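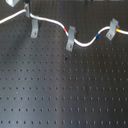
I have finally made peace with cable clamps. For years I was a tape person (I know, I know), and every July, when the lab got warm, the tape would let go and I'd spend a morning scraping gunk off the breadboard with my thumbnail. Then Raluca Sima handed me a bag of bent metal strips and told me to quit whining. So now there are four of them along the white cable, each one screwed down into a hole, and I like looking at it way more than I should! It still wanders in a lazy S across the board. Raluca would have run it dead straight, but I like a little slack.

The bits of color are my habit. Red on one stretch, blue farther along, and the matching notes go in my notebook, which I then leave at home.

Aníbal Mamani thinks I should be using the holes for optics and running the wiring underneath. He's probably right. But I had the whole bench apart twice this fall and I'm not crawling under there again until spring, not even for Aníbal.

Next up is the drawer of loose screws. I bought a box of 500 last year and can find maybe a handful in the size I need, so if you have a sorting system that survives other people borrowing from it, please leave me a comment.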